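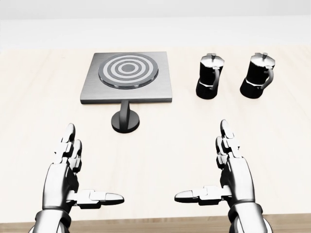 Stove and moka pot task, simulated bimanual setup, starting pose.

To: covholm-users
Subject: Re: Reset behaviour and camera changes in the Stillard controller
Time: 15:17

The Dratlow maintainers thank the Lammers group for its report. The earlier message is quoted for subscribers who joined after October.

> We are evaluating Stillard on the stove task, with both moka pots
> off the plate at reset. When the viewpoint is changed, the planner
> returns a different grasp order for the pots. The scene seed is 694
> in every run. Is this behaviour intended?

It is not intended. The perception module sorted detected objects by their image coordinates before passing them to the planner, and the order therefore depended on the camera. From release 17, objects are sorted in the table coordinate system.
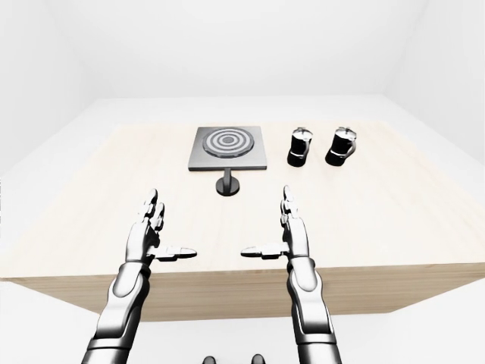
Wider view, with the hotplate and both pots at the far half of the table.

Users who maintain their own camera files should regenerate them with the Covholm calibration tool. Files written before release 15 store the extrinsic matrix in the older convention and will be rejected at load time with error code 7. A conversion script is included in the tools directory.

A second matter concerns the knob in front of the plate.
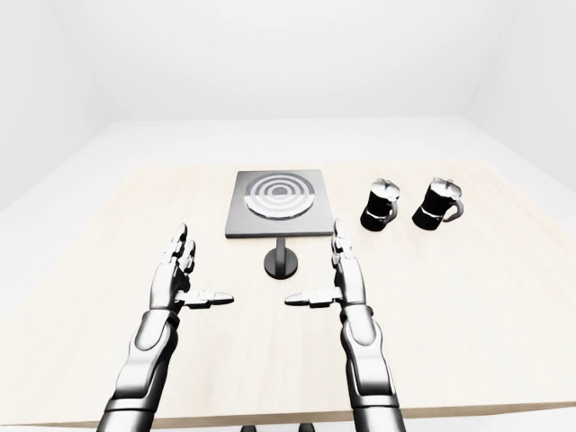 The planner treats it as a hinge joint with one degree of freedom, and its angle is read from simulator state by default. Groups that wish to estimate the angle from pixels must disable the state reader in the task configuration. Results obtained under the two settings should be labelled accordingly and should not be pooled.

Further reports should be sent to this list with the task configuration and the planner log attached.

Dratlow Maintainers
Stillard Control and Planning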